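Section 3: Recording your first practice run with the hand-held gripper

Welcome to the fun part! By now your team has done the Skulbridge safety sheet and charged the gripper overnight. Set aside 40 minutes for this section, and swap drivers halfway so everybody gets a turn.

1. Clear enough room to swing your elbow.

2. Choose one object and one place for it to go. "Tape into box" is a terrific first task.

3. Open the finger pads all the way, then squeeze and release the handle slowly a few times. The movement should feel smooth.

Caution: keep hair, sleeves and lanyards away from the pins on top of the linkages.
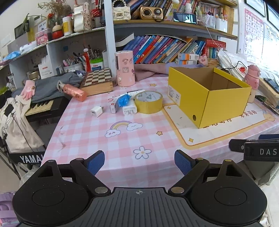 4. Start each run with the gripper open and pointed at your work area, and hold still for a slow breath before you reach. Practising at home on the kitchen or bedroom table is great – the more colourful the better. A checked cloth with rainbows and clouds on it, a roll of packing tape lying flat and an open yellow carton will give you plenty to work with. Come at the tape from above, with one blue pad on either side of the roll.

5. Close gently, lift, and carry the object to its spot. Lower it before you let go.

Note: if you drop it, keep recording! Lærke Mogensen's team kept every fumble last April and their Tenitz entry was stronger for it.

6. Write the run number and the driver's initials in your logbook. Stop for the day at 31 runs, even if you're on a roll.

Caution: never pick up anything plugged into the wall, or any bottle without its lid on tight.

7. Copy your runs to the club drive and tell Tanko Bako which folder they're in. He'll check them before the next meeting, and then you're ready for Section 4, where you get to play them back!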